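Call for Participants: Household Recipe and Kitchen Memory Project
The Papadopoulos Center for Community History, Flesham

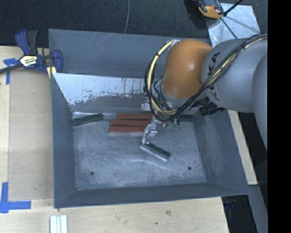

Page last changed: December 27, 2019

The Papadopoulos Center for Community History invites current and former residents of Flesham to take part in a study of home cooking in the town and the farms around it. The study is concerned with what families cooked on ordinary days, how they learned to cook it, and what became of the written recipes they kept. Participation is open to adults of any background. No skill in cooking is required.

Background

The Center holds 1,270 handwritten recipe cards, most of them from the Grisetti bequest. The cards are well preserved, but very few carry a name or a year, and many leave out steps that the writer took for granted. A card for bean soup, for instance, gives the quantity of salt and the size of the pot and says nothing of how long the soup should cook. The Center wishes to record the knowledge that the cards leave out while there are people who can still supply it.

Who may take part

Applicants must be 18 years of age or older and must have lived in Flesham or one of the neighboring townships for at least 2 years at any time. Former residents who now live elsewhere are welcome and may be interviewed by telephone. Two members of one household may apply together, but each must complete a separate form. Employees of the Center and their immediate families are not eligible.

The Center has places for 53 participants. Should more people apply than can be accepted, preference will be given to those who remember the Kelolar cannery kitchen or who cooked for its workers.

What is involved

Each participant will be asked to attend one recorded interview at the Center, lasting no longer than ninety minutes. The interviewer will bring copies of several cards and ask the participant to read them aloud and comment on them. Participants may also bring recipes, notebooks or marked cookbooks of their own. These will be copied during the visit and returned before the participant leaves — the Center does not accept original items under this program.

A smaller number of participants will be invited to a second session, in which they will prepare one dish in the Center's kitchen. This session is voluntary. Ingredients are supplied. Please state any food allergies on the form.

Payment and expenses

Participants receive a gift card for each session attended. Parking is free, and bus fares within the county will be repaid on presentation of a ticket. Those who need a ride should say so when they apply.

Privacy and use of recordings

Recordings and transcripts will be kept in the Center's archive under reference 744. Participants may choose to be named or to remain anonymous, and may withdraw at any time before the transcript is approved. No recording will be made available to the public without signed consent.

How to apply

Application forms may be collected from the front desk or requested by mail. Completed forms should be addressed to Karine Cloutier, Program Coordinator, and marked "Kitchen Memory." Applications will be accepted until all places are filled. Interviews are expected to begin in April, and every applicant will receive a written reply.

The building is accessible by wheelchair from the parking lot entrance. Large-print forms are available on request.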